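Wet walks are my favourite walks, and I know how that sounds. I've been doing the path from Ukham out to the footbridge since June, in all weathers, and it's the grey mornings I remember. There's no queue at the kissing gate, the grass smells of something, and the tarmac gets that lovely shine on it.

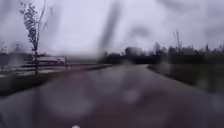
Odow wrote in to say that the path is far too slippery once the leaves are down, and that the old railway line is a better bet until spring. Fair enough! I did nearly go over twice last winter, so I've bought new boots (50 quid in the sale, very pleased) and I take the bends slowly.

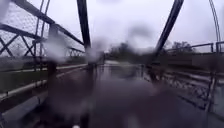

I always stop on the bridge for a bit, even when it's tipping down - roughly 855 steps from my front door, according to my phone, which I don't entirely believe. In summer I lean on the rail and eat a biscuit. I'm fond of all those big crossed steel bars, and on a day like this the deck picks up the sky in pale streaks. Then it's home the same way, socks on the radiator and 2 mugs of tea, one after the other.

Recent posts
Flask or no flask?
Drying boots without ruining them
6 short walks from Ukham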